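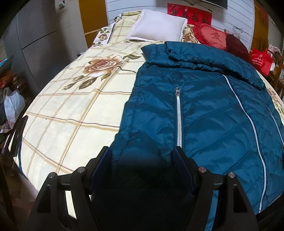

Numitz Vurel Roof Box

I'll be upfront, I sell these, so of course I like them. But I also drive with one on my own wagon from April until the leaves come down, and I wouldn't keep it up there if it drove me nuts.

The Vurel is the middle box in the Numitz range. It holds 14 cubic feet, which in my life means two big duffels, a stroller, the beach tent and whatever my kids throw in at the last second. It opens from both sides! I can't tell you how happy that makes me when I'm parked on a busy street and don't want to stand in traffic to get at the snacks.

Fitting it is a one-person job once you've done it a couple of times. The clamps slide in a track along the floor of the box, so you line them up with your crossbars, drop the jaws over and turn the knob until it clicks. My first go took most of an evening (I had the front clamps on backwards, and the drawing in the booklet is tiny). Now I'm done in 10 minutes, and that includes finding the key.

You do need crossbars, and they aren't in the price. If your car has bare rails or no rails at all, send me the make, model and year before you order and I'll tell you which Fitell bars go with it. Please also look up the roof load limit in your owner's manual. The box and the bars both count toward it, and on some small hatchbacks that leaves less for luggage than you'd hope.

A few things I'd want to know as a buyer. It does whistle a bit at highway speed if you mount it too far forward - slide it back a few inches, but check that the tailgate still clears. You'll burn more gas, so take it off when you're not using it. And the lid is glossy black, so it shows every bug from here to the coast. There's a matte gray one if that bothers you, same price.

Borislav Delić at our Soliman shop has had his on the same car for 4000 miles of camping trips, and the only part he's replaced is a lock cap he lost himself. We keep those in stock, along with spare keys, clamp knobs and the rubber lid seal.

Order number: 2137
Color: gloss black or matte gray
Opening: both sides, keyed lock
In the carton: box, four clamps, two keys, two inside straps

Pickup is free from the shop. If you'd like it fitted while you wait, ask for Waqas Usmani - mornings are best, he's usually under something by lunchtime.

We use cookies to remember your cart and see which pages get visited. Accept all | Manage settings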